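**Robot cell technician, Drellitthorpe**

Posted 07/02/2025. Permanent, full time, on site.

Pravton runs two-arm manipulation cells in furnished rooms at its Drellitthorpe site. We need a technician to look after them. The job is mostly gripper pads, cables, camera mounts and calibration, with some lifting and a fair bit of crawling under stands.
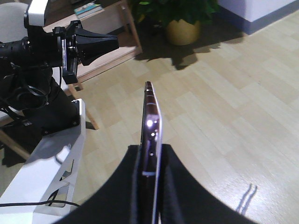
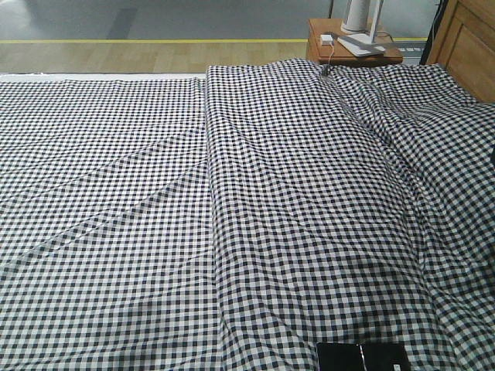
Room cell, Drellitthorpe: floor and bed.

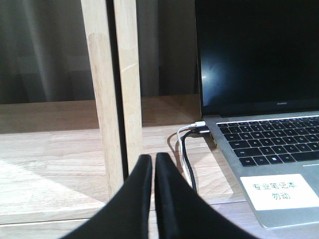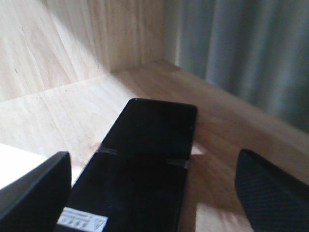

The advertisement went up on the internal board first, and Meireles replied underneath that it undersold the cable work. Most stoppages in January came back to a lead pulled tight at the elbow or a connector that had worked its way half out, and whoever takes the job should expect to spend more of the morning on strain relief than on anything with a screen. Meireles also asked that we mention the pads wear unevenly and have to be changed as a pair. Both points are fair and the duties have been changed to suit.

## What you will do

- Start-of-shift check on each arm: mount bolts, base clamps, cable loops, e-stop.
- Inspect gripper fingers and pads, clean them, and replace them in pairs when the grip face is worn or has started to lift.
- Re-route and re-tie cables after any change to the stand height or arm position.
- Clean the wrist camera lenses and run the hand-eye calibration after any knock, pad change or camera swap.
- Check the fixed camera against its reference view and bring it back if it has drifted.
- Keep the fault log up to date. There were 1,418 entries in it at the end of January and we do use them.
- Strip and rebuild gripper assemblies at the bench, including the finger linkages.
- Order spares through Zaden, our parts system, and keep the shelf stocked.

You will not be writing control software. You will need to read a log file and tell the people who do write it what you saw, in what order.

## What we are looking for

- A trade certificate or diploma in mechatronics, electrical, instrumentation or a similar field, or 2 years of hands-on maintenance work in place of it.
- Confident with crimping, soldering and a multimeter.
- Able to work from an exploded drawing and a torque table.
- Enough Linux to open a terminal, start a script and copy files off a machine.
- Tidy habits. The cells are set up in rooms with ordinary furniture and household goods in them, and tools left lying about end up in the work area.

Experience with small collaborative arms is useful. We will train someone who has come from printers, packaging lines, medical equipment or appliance repair.

## Hours and conditions

Shifts are 7:30 to 4:00 with a half-hour lunch. There is an on-call roster shared between 2 technicians, paid at the call-out rate whether or not the phone rings. Overtime is by agreement.

Some of the work is done kneeling or at floor level. Arms are isolated and tagged before anyone puts their hands near a gripper, and you will be expected to stop a job if that hasn't been done. Safety boots are supplied. Bring your own hand tools if you prefer them; otherwise there is a full kit at the bench.

Probation is six months. Annual leave is four weeks, plus the shutdown at the end of the year.

## How to apply

Send a résumé and a short note, one page at most, describing a repair you did where the first diagnosis was wrong. We would like to know what you checked next. Address it to Technician Position, Pravton, Drellitthorpe, or hand it in at the front desk.

Shortlisted applicants will be asked in for a practical, which takes 2 hours and is paid. You will change a set of pads, trace a cable fault and write it up in the log. There is no separate panel interview.

You must already have the right to work here. Applications stay open until the position is filled.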